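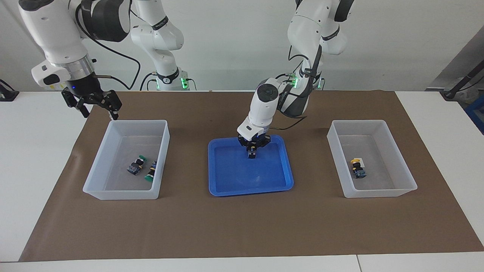 Postonero two-arm kit at the Skeststead shop, left gripper over the blue tray with a part in it.

Subject: Re: [benchbots] Anyone running the Postonero kit on small mixed parts?

Hi all,

Picking this up from a few messages back, because we've had the Postonero on trial at Skeststead for nine days now and I have been dying to talk about it to someone outside the building. Original question first, then my answers.

> We do short-run sorting and re-binning of small parts, odd shapes,
> some boxy, some round, most of them light enough to slide when you
> breathe on them. Our single arm handles this okay but it is slow
> and it gets stuck when a part lands on its side.
>
> I've seen the Postonero two-arm kit on offer with a trial period.
> Before I ask for one:
>
> 1. Is setup as quick as they make it sound?
> 2. How does the gripper do on mixed shapes?
> 3. Do the two arms really help on a bench that small, or do they
> spend the day waiting for each other?
> 4. What did you have to buy on top of it?
>
> We have one table free and I'd like to keep it that way if the
> answer to number 3 is bad.

1. Setup. Quick, yes! We took delivery in the morning and had both arms moving before lunch, and that includes the time we spent hunting for a power strip. Bolting the bases down was the slow part. Our table is made in sections and the holes didn't line up with anything, so we drilled. If you have a one-piece top you'll be ahead of us. The teaching side is what sold me. You move the arm by hand to where you want it, press save, move it again. I had a full pick, carry and place in one sitting, and I am the person here who still prints out the manual.

The status lights on the arms are a small thing but I like them a lot. You can tell from across the shop whether to walk over.

2. Mixed shapes. Better than I hoped, with one real complaint. The grippers are plain two-finger parallel ones and they love anything boxy. Round parts are fine if they're standing up. Round parts on their side, in the corner of a bin, are where we lose them: the fingers come down, the wall of the bin is in the way, and the arm gives up and asks for help. We logged 871 picks over the trial so far and nearly every one I had to rescue by hand was a corner pick. A wider, lower bin would fix most of it, I think. Ours have tall walls that flare a bit, which looks like it ought to help and doesn't do much. I should say I haven't tried the narrow fingers that come in the accessory pack, they're still in the bag.

Grip force is set in the software and it remembers a setting per part type. Start low. I marked up a couple of caps on the first afternoon by leaving it where it was.

3. Two arms on a small bench. This was my big doubt too and I've come all the way around on it. Our layout is a bin, then a tray, then another bin, in a row, with an arm on either side. The tray is the shared spot. Whichever arm wants the tray asks for it, and the other one holds off until it's clear. For the first day or so they did spend a lot of time being polite to each other. Then we moved the waiting positions closer in and raised them a little, and it got much better! I'd guess you can do the same on your table if you can leave some open space in front for a person to reach in (with the thing stopped, please).

Where it really pays is the part on its side, your exact problem. One arm sets it down in the tray, the other comes at it from a better direction. The flat tray floor matters more than I expected. We tried this first on the bare mat, which wrinkles at the edges, and parts kept ending up at funny angles. Tray went in, trouble mostly went away.

One warning, ours is shiny and if you add the camera option you may get glare off it. Matte would be my pick next time.

4. Extras. Not many. The tray, the bins, and a big sheet of brown paper matting we already had on a roll. The matting is great, by the way, it gives you a plain background and you can draw bin outlines right on it in marker so everything goes back in the same spot after cleaning. I also got cable clips. The cables on the arms loop out a good way from the wrist and I wanted ours to stay where I put them, though I haven't had one snag yet.

Things I'd still like from Postonero: a way to copy a saved sequence from one arm to the other and have it mirrored (right now you teach it twice), a louder beep, and batch counts that don't reset when you hit pause. I was running lots of 200 and lost the count 2 times before I learned to write it on the table.

We haven't decided on buying. Schumacher has a kit in the same range and we have one coming in August for the same test with the same bins, so I'll post those notes when I have them. But I'd be lying if I said I wasn't rooting for this one. It's a fun machine to work next to, and I've caught people from the front office standing there watching it on their break.

If you do ask for a trial, ask for the accessory pack up front, it doesn't ship unless you mention it. And if anybody on the list has used the narrow fingers on round parts in a deep bin, please tell me how it went before I swap mine over tonight.

Cheers from the Skeststead bench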